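Visit report: open day at the Bednarek repair and reuse center, Ernden

13 January 2019

The center takes in used office computers, repairs what it can and sells them on to schools and clubs.

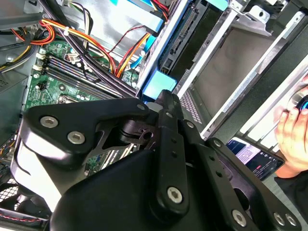
Getting there and getting in

Bus 26 from Ernden station stops across the road from the gate. Entry was free, but you had to sign in at the front desk and leave large bags there. Coffee was in the old canteen on the second floor.

The tour

Our guide was Josiane Cordier, who runs intake. She took 21 of us through the building in the order a computer travels: unloading, weighing, data wiping, testing, sales. The wiping room was the slowest stop. Every drive gets its own printed slip, and the slip stays with the drive until it is either reused or shredded. Most people asked about old laptops at home. The center takes them, chargers included.

Kwesi Amegashie gave a short talk on spare parts. Power supplies are the hardest to match – many office models used odd shapes. He keeps two shelves of them sorted by plug.

The shop

Prices were fair. I bought a Skalby keyboard and looked at a Drakora monitor, but the stand was loose. The shop takes cards only.

The next open day is in April. Wear warm shoes, the unloading hall has no heating.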